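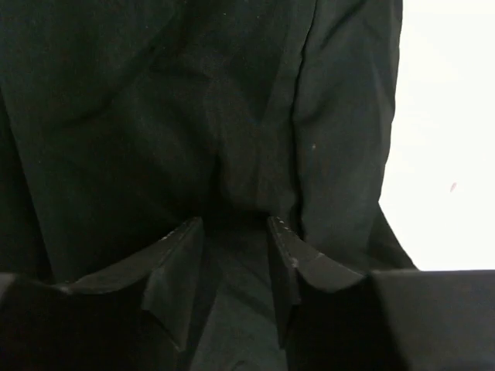 Teaching two arms to hang up pants by remote control - my demos are a mess, what am I doing wrong?

Posted by prarstead_garage, Aug 19, 2022

Hi all, long-time reader, first real post. I've been trying to teach a two-arm setup to take a pair of black pants off the floor of the work area and get them onto a hanger. I drive it with a pair of leader arms, so whatever my hands do, the grippers copy. I record the whole thing, then train on the recordings. Simple enough on paper!

With a washcloth I had a decent policy after 40 demos. Pants are another story. I've got 40 of those too and the thing just sort of pats the fabric, closes on nothing, and drifts off toward the rack like it's proud of itself. When it does grab something it's usually a leg, and then the waistband ends up twisted and there's no way to get the hanger in.

What I do now: crumple the pants, drop them in the middle, start recording, find the waistband with the left gripper, find the other end with the right, stretch it out, then go for the hanger. A good run takes me 20 seconds. A bad one takes way longer because I lose track of which fold is the waistband and which is just a wrinkle. I've been keeping the bad ones as long as the pants end up on the hanger. I figured more data is more data?

I watch the arms directly while I drive, by the way, standing right behind them. I don't look at the camera feeds until later. Three views get recorded: one fixed, and one on each wrist.

So, two questions. Should I throw out the slow demos? And is there some trick to picking up dark cloth that I'm missing? I'm using the Privard recording scripts if that matters, pretty much stock settings. 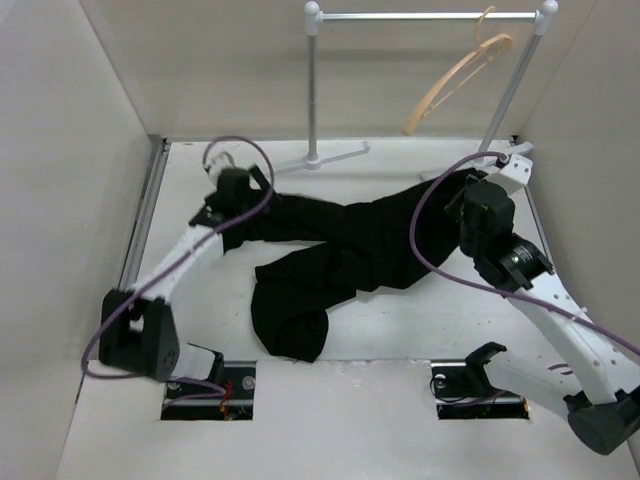
Oh, and one more thing I forgot. I start with the arms wherever they ended up after the last run, because sending them home each time is slow and I get impatient. Is that a big deal or can I keep being lazy?

yoo_fan_in_jalcombe

Been there, and yes, I'm afraid the lazy part is a big deal. Send the arms home every time. If your start pose is all over the place, the policy has to learn how to get out of every one of those poses before it even gets to the pants, and 40 demos won't cover it. I wrote a one-line reset into my script and tied it to a foot pedal. Best afternoon I spent on the whole thing.

About the slow ones: I'd toss any demo where you were hunting for the waistband. Think about what the model gets out of it. You hover, you stop, you go back, you hover again - and all of that was going on in your head, where it can't see. It just learns that hovering is part of the job. Mine did exactly this with a hoodie. It would hang in the air over the sleeve for ages, and when I went back through my recordings, there I was, doing the same thing over and over. Embarrassing!

I'd make an exception for a clean miss and a quick recovery. Gripper closes, gets nothing, opens, goes down a little lower, gets it. Keep those, they're gold. After I added 11 of them on purpose, my hoodie policy stopped wandering away with empty grippers.

The other thing is to watch the wrist feeds while you drive, at least for practice. You can walk around and lean in and see where the waistband is. The model gets flat pictures, and black cloth up close is mostly just black with a few creases in it. If you can't find the edge from the feed, don't expect it to. When I switched over I was awful for an evening and then my demos got much more consistent, and I started going for the edge where the cloth meets the white floor, where it's easy to see.

More light from the side helps a bit too. Straight overhead flattens all the folds.

slowgripper

just use lighter pants lol

I mean it though. get it working on khaki first and then add the black ones

torque_and_tea

Agree with most of the long answer, but I'd split the job up before recording anything else. Grab and stretch is one task. Getting the hanger in is another. You're asking for both in a single recording, and the first half is where it's falling apart, so all your hanger practice is getting wasted on runs that never reach it.

Here's what I'd do. Record 20 demos that begin with the pants crumpled and stop the second both grippers have the waistband and it's pulled out in one long band. Train on those alone. If it can't do that, the hanger doesn't matter yet. For the second set, put the waistband in the grippers yourself before you hit record and go from there.

Also, pick a rule for which hand goes first and never break it. You say left then right, but check your recordings, because I was sure I always did left first and I'd swapped in 4 of them without noticing.

I don't agree on side lighting, at least not for me. I got hard shadows from the fingers on the cloth and the policy got worse - I bounced a lamp off the ceiling and turned the wrist camera exposure up. The floor blew out to plain white but I could see wrinkles in the fabric, and the wrinkles are what I needed. I think the Privard scripts leave exposure on auto, so lock it, otherwise it shifts every time the gripper moves from floor to cloth.

prarstead_garage

Okay, this is great, thank you! I checked and I swapped hands in way more than 4, so that's humbling. Exposure was on auto too. I'm going to bin the whole set and start over with just the grab and stretch, homing the arms every time, and I'll post back in October when I've got something to show. Not buying khakis though.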